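Mahuika, a rover built in a shared workshop
Gallery page, last changed 19 January 2018

I said I would put a page up, so I am putting a page up. Mahuika is a wheeled rover that is meant to drive itself along an ordinary street without hitting the kerb. I have been building it at Plandska, the shared workshop where I rent a bench and a shelf, and I should say at the start that I am not convinced it is a good idea. I wasn't convinced in March either, when I bought the motors.

The trouble with most pages of this kind is that they show the machine polished up on a clean table and never moving. The captions then tell you it can do all sorts. I have tried to keep to what I have measured or had to mend. Where I haven't tested something I say so, and that covers a good deal of it.

The chassis
Ply box on a bought aluminium frame. The box was cut on the workshop router, which was out of square that month, so the lid has been planed on one side to fit. The frame came with a sheet claiming it would carry 40 kg. I have put 28 kg on it and the back axle bowed enough to rub the cable tray, so I take the sheet with a pinch of salt.

Motors and drive
Two hub motors, one each side, and a pair of castors that I dislike. Castors are fine on a workshop floor. On tarmac they shake the whole box and find every bit of grit. Everyone at Plandska told me to use four driven wheels and I may have to give in, but I want to see the numbers first and so far there aren't enough of them.

The battery
Grosenent pack, second hand. It was sold to me as having 93 per cent of its capacity left. My own test gave 86, done twice, with the same load both times. Perhaps my tester is off. Either way I have planned the runs on the lower figure and I would advise anyone buying used packs to do the same.

The steering software
The driving program is called Grendedia. I wrote the first half and took the second half from an older project of mine, and the join shows. It looks for the edge of the road, guesses where the middle of its own lane ought to be, and turns towards it. On dry tarmac with a painted line it is decent. I don't trust it with anything else yet. Last month I changed the way it picks between two possible edges, and it got better at one of my test streets and worse at the other. I can't call that progress.

Rain
Rain is where I expected it to come unstuck. A shiny road throws the sky back at the camera, and the program has only brightness and a few rules to go on. People have told me that a cleverer program would learn its way past this. Maybe it would. I would still want to see it do so on a road with no centre line and a low kerb before I believed a word of it.

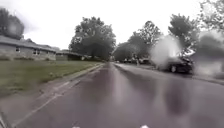
The other thing I keep being told is to add more sensors. I have priced them up. A second camera means a second mount, a second lead through the lid and another thing to seal, and the lid has leaked once already. I would sooner get one camera giving good answers than have two of them arguing.

The stop button
Big, red, on a post at the back. It cuts the motor supply directly and the software has no say in it. This is the only part of Mahuika I would recommend copying exactly. I did try a radio stop as well. It worked every time on the bench and then failed in the car park, so it has gone back in the drawer until I know why.

The wiring
Nothing to be proud of. Every lead is labelled at both ends now, after an evening lost to two grey cables that looked the same. The connectors on the motor side are rated for splashes according to the packet. I have put grease in them anyway.

What is left to do
Replace the castors, or prove they are all right. Make a proper gasket for the lid. Go through Grendedia and take out the rules that I can't explain any more. After that I'd like to run the same street both ways, wet and dry, and put the results here whether they flatter the thing or not. If you have built something similar and have logs to show for it, I would like to read them. Please don't send me a promotional video.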